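Toalha de mesa Clinby, vermelha com pintinhas brancas

Casa > Mesa e cozinha > Toalhas

Oi, gente! Voltei com a toalha que vocês mais me pedem por mensagem, a vermelha de pintinhas. Ela esgotou em setembro, chegou de novo e desta vez pedi mais rolos, porque cansei de responder "acabou" (e de ouvir bronca, com toda a razão).

Eu sou meio implicante com toalha de mesa. Já tive branca, que passei a vida esfregando, já tive uma de renda que enroscava em tudo, e uma xadrez que brigava com qualquer prato que eu botasse em cima. A Clinby entrou na minha cozinha para um almoço de domingo e ficou. Vermelho alegra, né? E as pintinhas são miúdas, então de longe parece quase lisa e de perto tem graça. Com louça branca fica uma beleza!

O tecido é o mesmo da leva anterior, misto, com caimento firme. Não é daqueles moles que escorregam quando alguém puxa a cadeira. Também não é impermeável, já aviso, que essa é a pergunta campeã. Se cair suco, passa um pano na hora e depois lava normal. Se a sua ideia é limpar só com esponja e pronto, a Histell tem uma linha emborrachada que eu também vendo, na página de toalhas de uso pesado.

Medidas
Largura: 150 cm (a mesma em todos os comprimentos)
Comprimentos: 150, 200 e 250 cm
Bainha: 5 cm nos quatro lados, costura reta
Cor: vermelho com pintas brancas
Sob medida: sim, só no comprimento

Para escolher o tamanho, meça o tampo e some a queda que você quer de cada lado. Eu gosto de uns dois palmos quando tem visita e bem menos no dia a dia, senão vira barraca e as crianças se enfiam embaixo. Mesa redonda também dá, com a de 150 por 150, só que as pontas caem mais compridas. Tem gente que adora, eu acho charmoso.

Como eu uso
Na minha casa a mesa é para tudo. É almoço, é lição, é o lugar onde as compras ficam esperando alguém criar coragem de guardar. Por isso eu queria uma toalha que aguentasse esse entra e sai de pacote de salgadinho, garrafa, saco plástico, toalhinha jogada, sem ficar com cara de bagunça de feira. 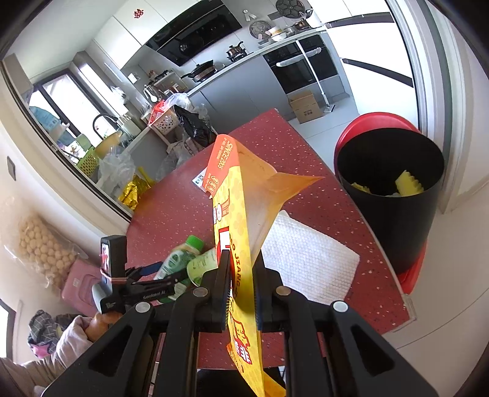
E aguenta bem, viu? O vermelho disfarça farelo até a hora de sacudir, e uma toalhinha branca por cima, daquelas mais texturizadas, faz um contraste lindo. Já pus também um caminho de mesa cru da Surkance atravessado no meio e ficou com jeito de festa sem eu ter feito nada.

Lavagem
Na primeira vez, lave sozinha, por favor! Vermelho é vermelho, e eu tenho um pano de prato cor-de-rosa para provar. Depois pode ir com as roupas escuras, água fria, sabão comum, sem alvejante. Seca na sombra. Passe do avesso, com ela ainda um pouquinho úmida, que a bainha assenta melhor. Secadora eu evito; a minha primeira encolheu um tiquinho no comprimento.

Combina com
Guardanapos Clinby da mesma estampa, vendidos avulsos
Jogo americano Rinaldi branco, redondo
Caminho de mesa Surkance, cru

Preço e envio
A de 150 por 150 sai por R$ 70. As outras você vê no menu de tamanhos aqui em cima, junto com os descontos para quem leva duas. Sob medida leva 5 dias úteis a mais, porque quem corta é a costureira e ela tem fila. Vai dobrada em papel de seda, com a etiqueta de lavagem dentro.

Trocas
Troco tamanho sem problema, desde que não tenha sido lavada. Sob medida eu não consigo trocar, então meça duas vezes antes de me mandar. Na dúvida, escreva pelo formulário com a medida do tampo que eu faço a conta com você. Respondo à noite, depois que a casa sossega.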